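Workshop notebook, May, Thursday

Started 7:40, before the others came in. Cold in the shop, the heater by the glue bench needed a long time. I write this a bit longer than usual because I want to stop repeating the same mistakes with the hide glue, and the old notes are in three different books and half of them I cannot read any more.

Job: the Tekin chairs, the two that came back. Both have the back rail loose on the left side. One of them also has an open joint where the side stretcher goes into the front leg. The wood is beech, stained dark, with an old finish that turns soft if you put alcohol on it, so I think shellac. I did not test more than one small spot under the seat.

Taking apart. The first chair came apart with warm water and patience. I put the water in with the thin syringe, waited, wiggled, put more. After half an hour the rail moved. The second chair did not want to move at all. When I finally looked with the small mirror I saw a yellowish line in the joint, so somebody repaired it before with white glue. Warm water does not help there, or only a little. I used warm vinegar instead and left it with a wet cloth around the joint until after lunch. It opened, but the stain on the leg became pale in a ring about as wide as a finger. Next time wax the wood around the joint first. I wrote this already in March, I think, and then I did not do it.

Cleaning. Scraped the tenons with the back of the old plane iron, no sandpaper, because sandpaper makes them smaller and rounder and then you have two problems. The mortises I cleaned with a narrow chisel and a toothbrush. One tenon has a split along the grain, not deep. I will glue this separately before the assembly.

Glue. We still have two kinds on the shelf, the Greltier pearls and the Brilter flakes. I prepared both to compare, same amount of dry glue, same amount of water, soaked overnight from yesterday. Notes:

Greltier: swells evenly, no hard pieces in the morning. Melts clear, light brown. Smell is mild. At working heat it runs off the brush in a thin stream and breaks into drops at the end, which is how I like it.

Brilter: the big flakes were still hard in the middle this morning. I had to stir and wait another hour. When melted it is darker and a bit foamy on top. The smell is stronger, and the dog from next door came to the door and sat there. It grabs faster, maybe too fast for a chair where you must bring four joints together at one time.

Temperature: I keep the pot at 66 and not higher. The thermometer with the broken glass shows less than the real value, please do not use it for glue. I put red tape on it. If the glue was boiled once it should go in the bin, even if there is a lot of it.

Test pieces. Cut from the beech offcuts, planed the faces fresh, glued them edge to edge, and clamped overnight. I will break them tomorrow on the edge of the bench and look where they break. If the wood goes first, good. If the glue line goes, I will write down which pot it was. I marked them G and B with pencil on the end grain. Please do not use them as wedges for the door, as happened with the last ones.

Some thoughts about open time. In the cold shop I have perhaps a minute before the glue begins to gel. In the old days they warmed the parts near a stove. I tried the hot air gun on low for the tenons, moving all the time, and it gave me enough extra time to put the rail in and check with the square. Too much heat and the shellac begins to shine and move, I saw this on the inside of the leg, not a disaster but I stopped. Better is to put the parts in front of the heater for twenty minutes while the pot comes up. A little salt or urea in the glue also makes the time longer, but I have no good recipe and the two books I looked in do not agree. One of them only says "a pinch".

Assembly of chair one went well. Dry run first, with all clamps already opened to the right size and the pads lying beside. Back rail in, then the stretchers, then the band clamp around the legs. It stood flat on the bench right away. Cleaned the squeeze-out with a rag and warm water while it was still jelly, it comes off like skin.

Chair two I leave for tomorrow. The joints are still wet from the vinegar and I want to wash them with clean water and let them dry. Also the split tenon must be ready first. For the ring of pale stain I will try a little walnut stain, thinned a lot, with the small brush, then shellac over it. I made a sample board with three strengths. The middle one looks closest now, but it was already late afternoon and the light from the lamp is too yellow, so I must check again in the morning next to the window.

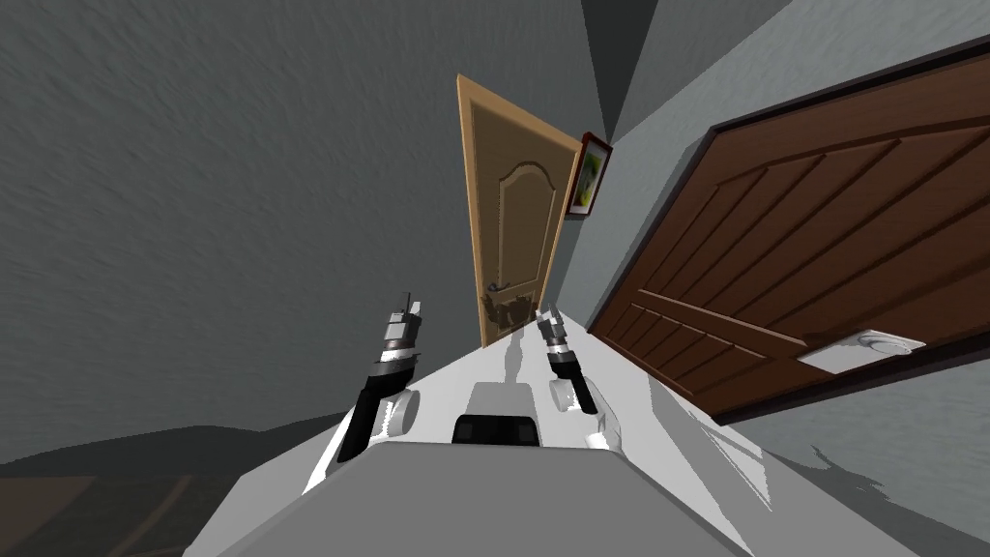

Finish for both chairs: I will not strip anything. Wash with a nearly dry cloth, pad on one or two thin coats of shellac where it is worn, then wax. We talked about the Juluvlow wax for this. I tried it under the seat and it dries quite hard and does not smell much, but it leaves white in the open pores if you put too much. On dark wood you see this immediately. The brown one would be better, we have only the clear. I put it on the shopping list together with new rags, pencils and a thermometer.

The seats: webbing is still tight on chair one. On chair two it hangs down in the middle, and two of the tacks are missing at the front. The customer did not ask for this, but I think we should call and say it before the chair goes back. It is a small work now and a bigger one later — the rail is already full of old tack holes and will not hold forever. Fill the holes with glue and toothpicks, cut flush, wait a day, then new tacks between the old places.

Costs so far: I used some 500 grams of dry glue this month, more than I thought, because of the comparison and because one pot went bad over the long weekend. Mould on top, grey and soft. From now on I make smaller portions and freeze the rest in the ice cube tray. It is the blue tray in the small freezer. Not for drinks.

To do tomorrow:
Break test pieces, write results here
Rinse and dry joints of chair two
Glue split tenon, thin paper between clamp and wood
Look at stain samples in daylight
Sharpen the narrow chisel, it has a nick near the left corner
Call about the webbing

Left 17:30. Pot switched off and unplugged, clamps stay on chair one until morning. If somebody comes in before me, please leave the heater on low and do not move the chair.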